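16 March 2020

Quick one, dinner's on. So the jigsaw. 1,000 pieces, a harbor town, way too much sky. Mebrat lent it to me in January and I swore I'd be done in a week. Ha.

Edges went fine. Boats fine. Then the sky, which is one blue, the same blue, forever. I sort by shape now. Two knobs, three knobs, weird ones. Takes ages but it beats guessing. 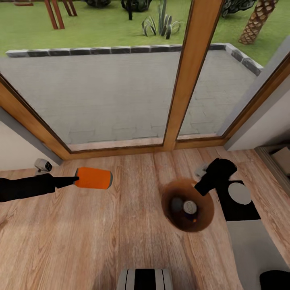 Morena says start with the rooftops and let the sky come last. Tried it. Roofs are all the same orange so thanks for that Morena. She did a 696 piece one over the holidays and hasn't shut up about it.

Anyway I got 16 pieces in last night, my best evening so far. Felt great. Then found one was wrong, it had gone in so easy too. Pulled out half a cloud to fix it.

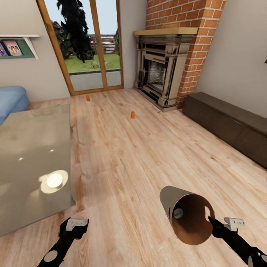 Things I'd do different next time: better lamp, a board I can slide under the couch, a picture with no sky. Maybe a market or a bookshelf, somthing with words on it. Words are easy.

If your stuck home with one of these, tell me how you do blue. Mebrat wants it back eventualy and I'm not handing over a bag of loose sky.

Ok rice is boiling over, bye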